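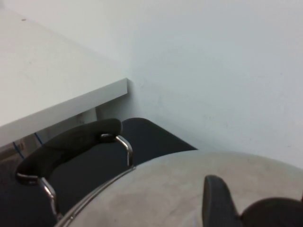
Batach, December 23, 2023

Irkix grounds two turboprops after inspection, what about our bookings?

nhaddad
The regional paper says Irkix has taken two of its turboprops out of service after an inspector found gaps in the maintenance logs. No word on which routes. I have a seat to Valentini next week and the airline's site still shows it as on time. Has anyone been contacted?

u_tanoli
Nothing here, and I fly the same route. I called and was on hold for a long time. The agent said to check the site the night before.

kiani.p
Missing log entries don't mean the work wasn't done. I did line maintenance for 7 years at another carrier. A mechanic signs the task card and someone else enters it in the system, and sometimes the second part slips. They park the plane until the paper matches.

Asif Usmani
That's too generous. In November they had a plane turn back to Batach with a pressurization warning, 523 passengers rebooked over two days because there was no spare aircraft. Now this. Same airline, same hangar.

kiani.p
A turn back is what the crew is supposed to do with that warning. I'd worry more if they had kept going.

Asif Usmani
I'm not blaming the crew. I'm asking why the warning came on, and the airline hasn't published anything.

rbansal
The authority's report on that one isn't out yet. Preliminary findings can take a while. I wouldn't link the two until it is.

nhaddad
Back to my question, is a refund possible if I cancel myself? My ticket was 200 and moving to the Brullis flight would be 678, so I'd rather not guess.

rbansal
On the cheap fare, no. If they cancel, you can pick a refund or another flight. So don't cancel first.

u_tanoli
Agree with that. Also take a screenshot of the booking page now.

nhaddad
Done. I'll wait and post here if I get an email.

Asif Usmani
I switched to the train for mine. Slower, but I have to be there.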